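Household Textiles, Evening Course
Handout for Session 6: Cloths, Folding and the Linen Shelf
Tutor: Gwenllian Humphreys

Welcome back, everyone! We spent the last session on sheets (and I still think the fitted sheet went better than any of you feared), so now we come down in size to my favourite subject of all, the cleaning cloth. Small, cheap, used every day, and almost always shoved in a drawer in a ball.

What we need on the table

One cloth each, a clear flat surface and room for your elbows. Please bring your own cloth from home if you can, as old favourites behave very differently from new ones. Patterned cloths are lovely to learn on. With waves or stripes you can see straight away whether your edges agree with each other, and a small folded cloth lying flat shows its mistakes much sooner than a big towel does.
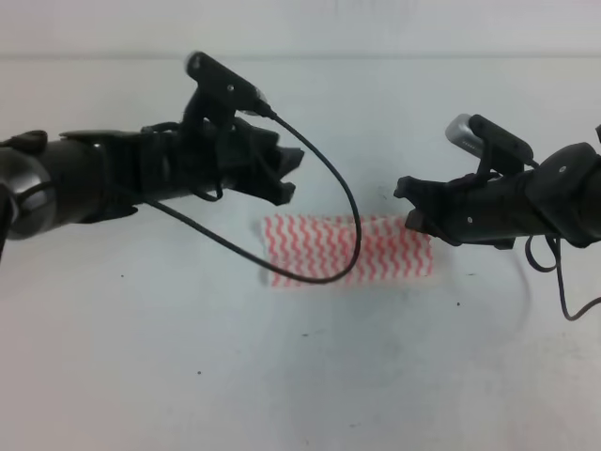
The basic fold

Lay the cloth out and smooth it from the middle towards the corners with a flat hand. Don't pull! Stretching one corner to meet another gives you a neat fold for a minute and a crooked one afterwards.

Bring the short edges together, smooth again, then fold in half the other way. For the shelf, stop there. For a drawer, fold into thirds so the cloth will stand up on its edge, with the closed side facing you. Jussara Coutinho showed us a rolled version last term which I have since used for all my bathroom cloths, and I'll demonstrate it if we have time.

Picking up without unfolding

A fold can be perfect and still come apart on its way to the cupboard. Take hold of the closed side, with all the layers between finger and thumb, and lift slowly. Fluffy cloths need a slightly firmer pinch, as there is a lot of pile to get through before you are holding the cloth itself. Practise this one a few times with your eyes on the lower layer — that's the one that slips.
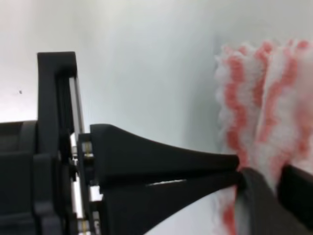 Reading time for this handout: 5 minutes

Sorting what you have

Before the next session, empty your cloth drawer at home and make piles by job: dishes, surfaces, floors, windows. Mine came to 36 cloths, and I was astonished. I kept 8 for the kitchen and the rest went to the bathroom, the shed and the rag bag.

Colour helps enormously. Kolbrún Bjarnason keeps pink for the bathroom and blue for the kitchen, and her whole family follows it without being asked. Any scheme will do as long as you can remember it on a busy morning.

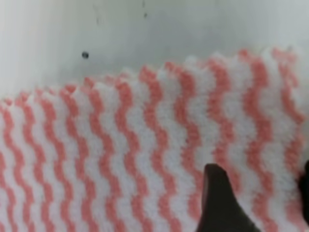
Pile is the word for the surface fibres that stand up from the backing, and it's the part of the cloth that does most of the work. Smooth flat weaves are good for polishing glass. A plush, nubby surface gives crumbs and dust somewhere to go. It also softens the look of any pattern, so that pink waves on white come out feathered at the borders, and along the edge you get a row of little fluffy peaks instead of a straight line. Remember that when you match edges on a cloth of this sort! Go by feel, running a finger along to find where the fabric stops under the fluff.

Washing notes

Wash new coloured cloths separately the first time. Leave out fabric softener, which coats the fibres and makes them poor at soaking things up. Shake each cloth hard before hanging it and the pile will lift beautifully.

To bring next time

Two tea towels, one hand towel, and your drawer piles written down on paper. Ga-eun Kang has offered to bring her linen press labels for us to look at.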